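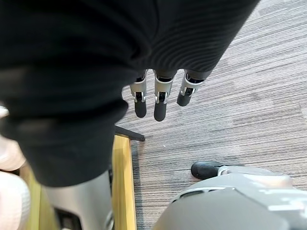 Print this message | E-mail this message

From: Haiyan Ren
Date: 2018-03-13
Subject: Re: Condensation on outside walls

Ognjen Nikolovski wrote:
> The hall wall is damp at the baseboard again. The hygrometer reads
> normal in the middle of the room, so I don't see how the air can be
> the cause. Should I start looking for a leak?

Not yet. Your meter gives relative humidity for the air at that spot. The baseboard is colder, and the same air has a higher relative humidity there. I logged my own hall in March with a Toreck logger, pressure steady at 1018 hPa, and the corner ran four degrees C below the room. That was enough to keep it damp on most nights.

Check in this order:

1. Measure the surface temperature at the baseboard before sunrise, then work out the dew point from the room reading. If the surface is above the dew point by a good margin, suspect a leak or wicking from below.

2. Look at what stands against the wall. A closed cabinet does the most harm, an open rack less. Leave a gap behind either one – the width of a hand is plenty – and don't push shoes or bags back into it.

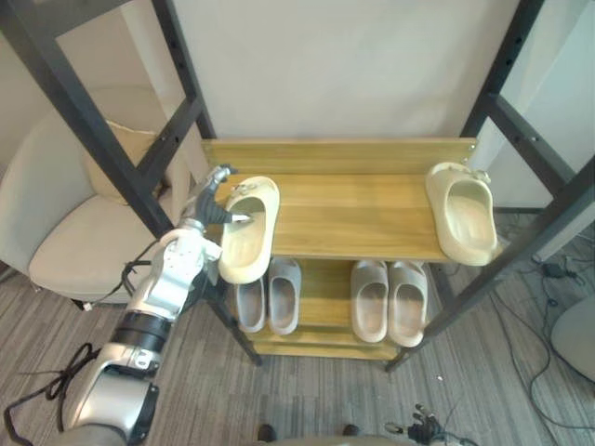 3. Find the moisture source. My indoor drying rack gave off 550 g overnight, by weight. Run the exhaust fan until the laundry is dry, or move the rack to a room with a fan.

4. Repeat the readings for four days with the heat at a constant setting. Changing the thermostat partway through makes the log useless.

Don't repaint until this is done. Mold-resistant paint hides the symptom for a season.

Haiyan

This site uses cookies to remember your archive settings. Accept | Settings

Comments

Kamlesh Rajput: Step 1 found mine. Surface was well above dew point, and the cause was a cracked downspout.

Ainhoa Arrieta: Does the gap matter on an inside wall?

Haiyan Ren: Very little, if both sides are heated.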